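Ticket: Reading room thermostat drops off the network, heating ignores schedule
Product: Niltska wall thermostat, with Zurnard hub
Status: Open, then Closed, then Open, now Closed
Priority: Low (set by the system, which does not sit in here)

Original report

The thermostat in our reading room loses its connection to the hub every night at 10 and comes back whenever it feels rested. While it is gone, the heating runs on whatever it last remembers, and what it remembers is July. We open to a room at 52 degrees and members reading in their coats.

I have already turned it off and on again. I mention this to save us both a day.

Site details, as requested by the form: one long room, about 700 square feet, one thermostat, one hub. The hub is in the hall closet. The thermostat is on the wall behind the door. Building is old, walls are thick, Wi-Fi is from Grustero and fine everywhere I have tried it. 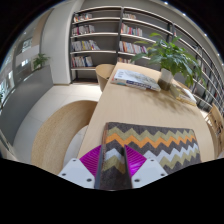 Attachment 1: the long table in the reading room.

Reply from support asked me to move the hub closer to the thermostat. Moved it out of the closet and onto a chair in the hall, where it was sat on. Still drops at 10 p.m. Moved it back.

Update, Saturday

Pulled the connection log from the hub page. It shows 29 disconnects, every one of them at night. Signal strength before each drop is listed as 100 percent, so either the walls are innocent or the hub is a flatterer.

Support then suggested a factory reset. For anyone following along at home, a factory reset on this model means holding the small button until the light blinks amber, then letting go, then holding it again until you begin to question your choices. After that it wants the schedule typed in from scratch, one day at a time. There is no copy button. I looked.

Reset done at 3 p.m. Schedule re-entered. Room warm by closing.

Dropped at 10 p.m.
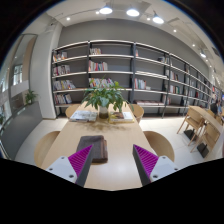 By this point I had stopped blaming the thermostat and started on the router, mostly for variety. The Grustero admin page has a section called Family Time, which someone had switched on when the router was installed. It cuts off "entertainment devices" at bedtime. The router had looked over our equipment and decided that the thermostat was a game console.

I can see how it happened. It has a screen and it stays up late.

Steps that worked, in order

1. Log in to the router and open Devices. Find the thermostat. Ours was listed as "Unknown Player 2."

2. Change the device type to Appliance. The page will say Saved. Reload it, find that it has not been saved, and change it again.

3. Turn off Family Time altogether. Changing the type alone did not do it for us, and I had no wish to negotiate.

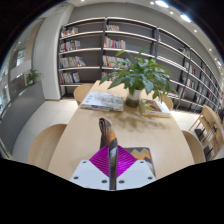
4. Restart the router first, then the hub, then the thermostat. Doing it in the other order gave me error E4, which the Niltska manual describes as "Other."

5. Check the clock on the thermostat. Ours came back an hour off and tried to heat the room for a crowd that had gone home.

Reopened

Support closed this ticket while I was typing step 5 and sent me a survey. I reopened it to ask one thing: could the setup guide mention that routers with bedtime rules may cut the thermostat off? A line would do. Van Loon, who installed the boiler, put a warning sticker on it the size of a dinner plate, so it can be done.

Answer received: suggestion passed to the product team. Connection has held overnight since the change and the room was at 68 when I unlocked. Fine to close. I did fill in the survey, but it timed out on the last page.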